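How to Add a Robot Arm to a Plating Line Without Losing Your Crew

This guide is for kitchen managers and shift leads who are getting their first arm for tray or plate assembly. It covers the weeks before the arm does paid work and the first weeks after. It does not cover wiring, guarding or the safety assessment, which your installer has to do with you on site.

I wrote it after we put an arm into the cold side at Nolgate, where we send out 2000 breakfast trays on a weekday. Your numbers will differ but the order of the steps should hold.

Before you start

You need the written task sheet for the station as it is run today. If there is no sheet, stand at the station for a full shift and write one. Ask the people who work it to correct it. Ours came back with 10 changes, among them the fact that whoever plates fruit also wipes the rail and calls for refills. The arm does neither of those. Somebody still has to, and that time has to be on the schedule.

Step 1. Pick one motion

Choose a single pick and a single place. Fruit to plate is a good first one. Leave out anything with a lid, a wrapper or a sauce. If your installer wants to show you the whole tray on day one, say no and ask for one item done all morning.

Step 2. Tell people what happens to their hours

Do this before the arm arrives, in person, and on every shift. Say which tasks go to the arm, which stay, and what each person will be doing in the first month. Put it in writing the same day. Henryk Kubiak ran our night crew and got the news a week after days did. It took most of August to repair that.

If you can't promise hours past a certain date, give the date.

Step 3. Name two operators per shift

One is not enough, as people take breaks and get sick. Pick from the crew that already works the station. They know what a good plate looks like and they will spot a bad one faster than a technician will. Change their job title and pay grade before training begins – we did it after, and two people turned the role down in between.

Step 4. Practice off the line

Set up a bench away from the running line and use it for all training and for every new item. Give each operator at least 3 sessions before they touch the live station.

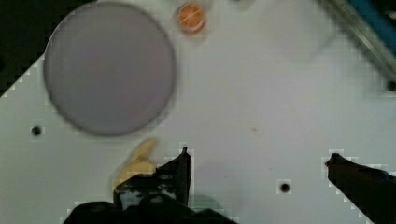 Setting up the practice bench takes a morning. Start with a plain table and clear everything off it that the task doesn't call for, tools and cups included. Put down one plate and one or two items. On a white top like ours, a lavender-gray plate and a yellow, banana-like piece are easy to tell from the table, both for the operator and on the wrist view. Mark the plate position on your setup sheet so the next shift can put it back. Have the operator jog the gripper down to the item slowly, stop short of it, and check where both fingers are before closing. Then move the plate a few inches and do it again.

Step 5. Write the stop rules

Every operator must be able to stop the arm for any reason, with no form to fill out first. Post the rules at the station:

Stop if a hand other than the operator's is near the work area.
Stop if the same pick fails twice.
Stop if you are not sure.

Log each stop in one line: time, item, what you saw. We keep ours in Mondal, but a clipboard works. Do not use the log to rate operators. If they think you do, the stops will disappear from the log and you will lose the only record worth having.

Step 6. Go live on the slow shift

Run the arm on your lightest shift first, with the old staffing level kept in full. In our first live week we logged 148 stops. Most were fruit sitting at an odd angle, and the fix was in how the bins were filled. Tania Weerakoon on prep changed the fill method herself and the count came down the next week.

Keep full staffing until the crew agrees the station can run with less. Review it with them at the end of each week.

Step 7. Rotate

Watching an arm is tiring in a different way from plating by hand. Two hours is long enough. Rotate operators to hand stations after that, which also keeps their plating speed up for the days when the arm is down.

Update the task sheet once the rotation is settled, and throw out the old copies at the station.

Last updated Saturday, September 12, 2020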